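4.2 Search practice and reporting at the four sites

Field notes were kept at all four sites (Pirnard, Kisico, Simões and Dredell), though not evenly. Pirnard and Kisico gave us the most. Dredell the least, as the school there changed its deputy principal in May and access had to be agreed again from scratch.

Searches first. Every school had a written policy on bags and lockers. Only Pirnard staff could say where it was kept. Police took part in searches at Pirnard and Simões, usually before the first bell, with learners lined up outside class by class. At Kisico the teachers did it alone. Phones were the main thing taken, then cigarettes and lighters, then small amounts of cannabis. Knives were rare and in most cases were handed in before the line reached the table.

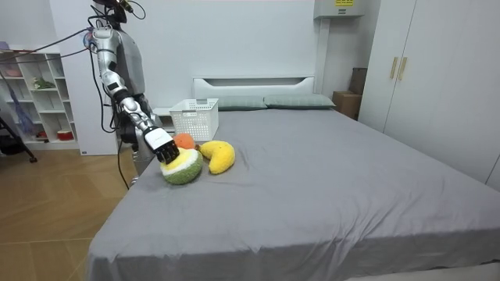 Confiscated items were logged in 6 of the 10 searches we observed. Where there was no log, parents disputed what had been taken, and two of these disputes went as far as the station. Officers told us they would prefer a carbon-copy form. Teachers wanted less paper, not more. We did not try to settle this.

Reporting is a seperate matter. Learners at all sites said they would tell a friend before an adult, and an adult at home before a teacher. Police came last exept at Simões, where the same officer had visited for 5 years running and was known by nickname. Anonymous boxes were in place at Kisico and Dredell. Dredell's was locked and the key was missing for most of the term. Kisico's box filled up, mostly with complaints about the tuck shop, some about older boys asking for money at the gate. The gate complaints were passed on. Response time varied.

Gang talk needs care. The word was used by teachers for almost any group of boys who walked home together. Learners used it far more narrowly, for named groups with members outside the school. We follow the learners' usage from here on. On that reading, only Pirnard and Simões had a gang presence during the study period.

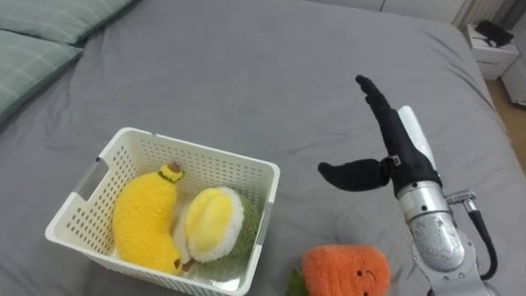
Figure 6. Bed with gray fitted sheet, two green pillows and a white plastic basket.

Interview coverage: 50 learners, plus staff and officers as listed in the appendix. Refusals were higher among older boys, esp. at Dredell. Some of those who refused later spoke to us informally, and none of that material is used.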